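Changing the recovery email on a Flanonix account when the old address no longer exists

Posted by Riet Hendriks in Account Settings, April

I need to change the recovery email on my Flanonix account. The current one is a work address at Van Hecke, and that mailbox was closed when I left. I know my password and can sign in on my laptop without trouble. When I go to Settings > Security > Recovery email and enter a new address, the site sends a confirmation code to the old one, so I can't finish.

I tried 3 times and then got a message saying the option was locked. There are 478 saved posts in the account and I would prefer not to start over. Is there a way to confirm the change by phone? My number is on the profile page, but I don't remember ever verifying it.

Tudor Tănase

A number on the profile page is contact information only. It can't receive codes until it has been verified under Settings > Security > Phone. Adding a phone doesn't require the old email, only your password.

Do it in this order:

Wait for the lock to clear. It lasts 15 hours from the last failed attempt, and trying again early restarts it.

Sign in from the laptop you normally use. A new device triggers an email check, and you would be stuck at the same point.

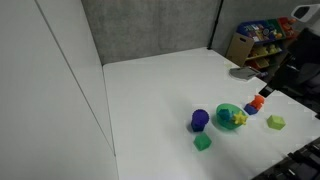 Open Security > Phone, enter the number with the country code, and type in the code you get by text. Sign out and back in once. Then return to Recovery email and choose "Use another method" under the code box. The link only shows up if a verified phone is on file.

After the change there is a hold of nearly 8 days during which the old address is still listed. That is normal. Don't submit the change a second time while it is pending — the second request cancels the first.

If you linked Sitis for sign-in, unlink it first. The phone option stays hidden for linked accounts.

Kirkero

Same thing happened to me, I just wrote to support through the help form and they changed it. They asked for the month I opened the account and an old username. Took a while. Don't use the app for this, the form there has no box for attachments.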